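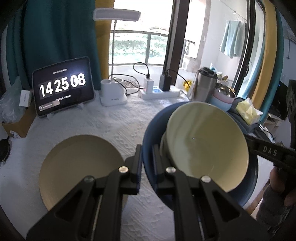
Plates on the white textured cloth, by the window.

Stoneware marking on matte glaze

Broltavden
4th September, post 3811
Grey lines on matte stoneware, same fault on two sets. Dishwasher at 65, tablets, no rinse aid. Are these scratches in the glaze or metal left behind by cutlery?

uysal_kiln
Metal, most likely. A matte surface is rougher than a gloss one and files a little steel off the knife. Oxalic acid cleaner, paste, leave 2 minutes, rinse.

Liscombe
Disagree on the cleaner. Some matte glazes are short of silica and acid will etch them. Do the lemon test first: a slice on the underside overnight. If the colour changes, keep acid off it.

uysal_kiln
Overnight is a far harsher test than 2 minutes. It will fail glazes that are fine in use.

Liscombe
That is the point of a test.

Niltstead234
Bicarb and a damp cloth took most of mine off - roughly 15 strokes a mark. Darker glazes show it worse.

Broltavden
Lemon test done, no change. Will try the paste on one plate and leave the rest.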